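Search this site
Enter keywords
Go

When the Gripper Would Not Let Go: A Fault Report on the Cup Sorting Task

Project report by Wael Soliman
Jolville student robotics program, Celtano two-arm project

Where this report starts

I was supposed to be writing about how well a two-arm robot can sort cups. That was the plan in January, and I had a lovely outline with a section for each color of cup. What I ended up with is a report about one fault that took up most of my time, and I've come to think it was the more useful thing to spend a term on, even if it meant my outline went in the recycling.

The task itself is easy to explain. Paper-colored cups and green cups start out in a basket on the table. The robot picks one up, carries it over to a tray, lets go, and comes back for the next. A person could do it half asleep. I wrote the task program myself on top of the Celtano arm software, and the grip settings came from the Dunska handbook that every new student in our lab gets on the first day (mine still has somebody's tea ring on the cover).

What went wrong

On one of the early afternoon runs the right gripper closed on a cup, lifted it, carried it to the tray and then simply kept holding on. The program said the gripper was open. The gripper was plainly closed. Because the program believed the cup was gone, it sent the arm back to the basket for another one, and the arm arrived with its hand already full and pushed the first cup straight down into the others. The basket slid, the arm kept pressing, and I hit the stop button — a bit later than I should have, if I am being fair about it, because I stood there for a moment trying to work out what I was looking at.

No one was hurt and nothing expensive broke. One cup was crushed flat. But an arm that goes on moving while it has the wrong idea about what is in its hand is a safety matter and not just a bug, and my supervisor asked me to stop collecting results and write it up properly. So that is what I did, with a fair amount of grumbling on the first day and a good deal less after that.

How I went looking for it

My first guess was the cups. They are light and smooth, and a cup lying on its side gives the fingers a curved wall to close on, so I thought one might be wedging itself against the foam on the finger pads. I spent a whole morning opening and closing the gripper on cups by hand command, with the arm parked, and it let go every single time. I was rather disappointed, to tell you the truth, as it would have been a very easy report to write.

After that I set up repeated runs of the full task, with the arm slowed down and a person standing by the stop button the whole time. I did 142 pick attempts this way. The gripper failed to open on 9 of them. That was often enough to study and rare enough to be maddening, and I got into the habit of writing down everything, including things that turned out to have no bearing at all, like whether the window blinds were up.

The layout stayed the same from run to run: cups on their sides in the white basket, basket near the one end of the table, robot on the far side.

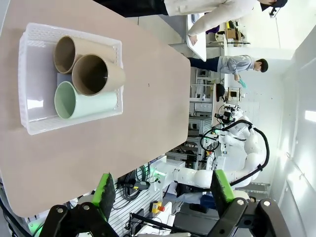
What the logs showed

The answer was in the timing. When the arm reached the tray, my program sent the open command and then, 29 milliseconds later, sent a new speed setting to the same gripper. Most of the time the gripper had already begun to open when the second message came in, and everything went along happily. Now and then the messages were handled so close together that the second one replaced the first. The gripper took the new speed and never acted on the open command.

That alone would have been a small mistake. The larger one was that my program never asked the gripper where its fingers were. It sent the command, waited a set time, and marked the gripper as open in its own notes. I had written that part in a hurry, meaning to come back to it, and I had even left myself a comment in the code saying so. Finding that comment again was not my favorite moment of the project.

All 9 failed releases had the same pattern in the log, and I could bring the fault on at will by shortening the gap between the two messages. Harju, the small logging tool our group uses, was a great help with this part, because it puts the messages and the finger positions on one timeline and you can scroll along and see the exact point where they stop agreeing.

What I changed

The speed setting now goes out before the arm starts moving, so there is nothing left to collide with the open command. After each open command the program reads the finger position and waits until it matches. If it doesn't match within the time limit, the arm stays where it is and an alert comes up on the screen. It does not try again by itself. I did think about adding a second try, but my supervisor felt that a person should look first, and having seen the crushed cup I agree with her.

I also put a limit on how hard the arm may push downward over the basket. If it meets more resistance than an empty hand should meet, it stops.

Changes to how we work

The lab rules changed a little too. The person at the stop button has no other job during a run — no typing, no notes, no chatting with whoever is at the next desk. I had been doing both jobs on the day of the fault, with a clipboard in the hand that should have been free, and I think that explains most of my slow reaction. We also agreed that nobody reaches toward the basket or the tray until the arm has been paused, even if the screen says the task is finished. The screen was wrong once and I would rather not test it with my fingers.

What is still open

I have not repeated the full set of runs with the new program at normal speed, only at the slower one, so I can't say yet how it behaves when everything is moving quickly. The left gripper uses the same code and has had the same changes, but it never showed the fault in my runs and I would like to know whether that is luck or something in the wiring. And the original question, how well the robot sorts cups by color, is still sitting there waiting for whoever takes the project on next. My log files and the old and new versions of the program are in the project folder, and I'm glad to sit down with anybody who wants to go through them.

Contact the program office | Copyright Jolville student robotics program | Back to top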